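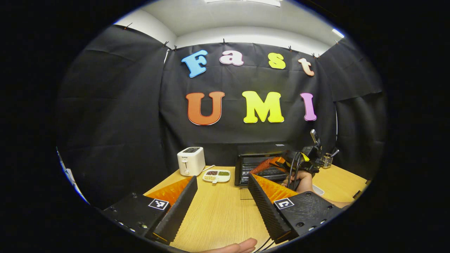 Keyvan Moradi wrote:
> I'm thinking of selling all 278 of my Menon shares before the
> June dividend is paid. Does anyone know if I'd lose it?

Dear Keyvan, and hello to everyone else on the list,

What matters is the record date, so do look that up first - it's in the letter they mailed us. I've held Menon for years, bought at 45 when my sister talked me into it, and I'm still fond of the old thing! I'd wait, but I'm a patient sort.

Warm wishes to you all,
Poppy Whitlock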